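The Sticker Cupboard and Other Corners
Monday, August 1, 2022

Right, I promised a few of you a proper look round the playroom once it was finished, and it's as finished as it's going to get before the schools go back. We started in June with a room you couldn't cross in socks (bricks, mostly) and the whole thing came to 825 pounds, paint included, which is more than I told my mum and less than I'd feared. It's a small gallery this time. Click through for the bigger versions if you're on a laptop, they're a bit squashed on a phone.

A word on the paint before anything else, as three people have asked already. It's Pevell, the plain white, two coats on the walls and one on the skirting. I wanted a yellow and got outvoted. I've come round to it! The room gets very little sun after lunch and the white does help, and it hides the patch by the window where the old shelf came down and brought half the plaster with it.

The floor is what was there already, sanded by Abdelghani Younis from two doors up, who lent us his sander for a weekend and then ended up doing most of it himself because I kept leaving stripes. If anyone in Pirkwood needs a floor doing he's your man, and he makes very good coffee in somebody else's kitchen.

Then the toys. We went through the lot over two evenings and 22 bags left the house, some to the charity shop, some to my sister, and a couple to the tip with no regrets at all. The jigsaws were the worst. I sat and checked every one for missing pieces, which took until gone midnight, and kept 16 of them. The rest had holes in the sky.

The cupboard was the last big job and it's the bit the kids care about most. White, two doors, shelves inside, and a long bar handle up at the top that's already been used to hang a dressing gown on. I'd been looking at a Zolteck one for weeks and then found this second-hand for 30 pounds from a family called Fahmy, who helped us get it into the car with the seats down and a blanket over my head.

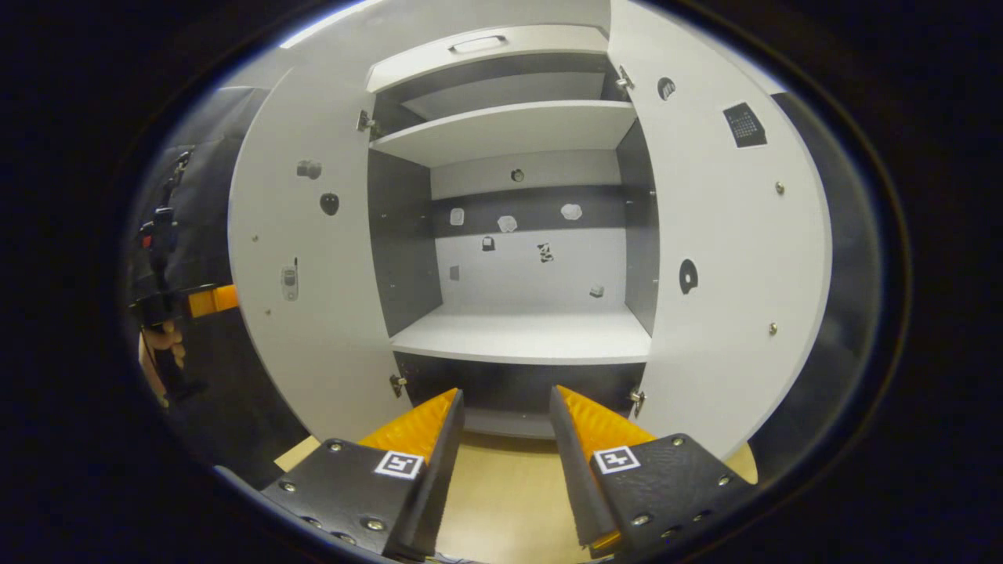 The rule was that the outside stays plain and the inside is theirs, so in went the stickers. I'd pictured a neat little row! They've gone on the back and on the inside of the door, with a flip phone on there too, which had to be explained at some length to someone who has never seen a phone fold. There's an apple as well, and bits and pieces dotted about wherever an arm could reach. I offered to help line them up and was told no thank you.

What goes on the shelves is still being argued over. I'd like the games in the middle where there's the most height, and the paper and pens up top, away from the youngest. The other side wants a dinosaur hospital. We've agreed to leave it until the weekend.

Still to come: curtains, a lamp that doesn't buzz, and the reading corner, which at the moment is a cushion and a good intention. I'll add those to the gallery when they're up.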